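4. Method

The survey compared how pupils at two schools, Arness and Surnley, share out lunch space when no seats are assigned. Kenna Kerr and Nesrin Çetinkaya collected the questionnaires in July. Of the 83 forms handed out, 81 came back complete. The two incomplete forms were left out of all totals.

Each respondent was asked how much table space they considered their own, and whether they would object to a bag or tray being placed in it. Answers were given on a five-point scale – the same one used in the earlier Odach study – and entered twice by different members of the group.

5. Limitations

The sample is small and both schools have short lunch breaks. Some 50 respondents were in the same year group, so age effects cannot be separated from school effects. Question 6 was worded badly and should be dropped if the survey is repeated.

Aslı Ertürk checked the tables in this section.

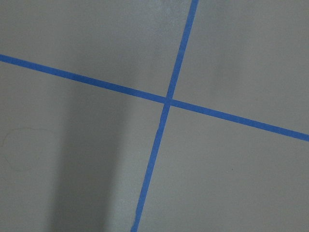
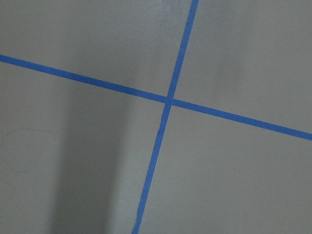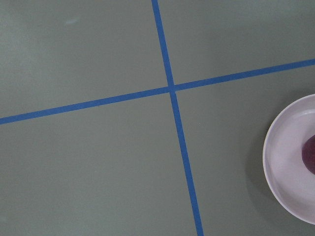
Figure 3. Grey surfaces divided into four parts by crossed strips of blue tape. The last view includes a round plate and a dark red fruit.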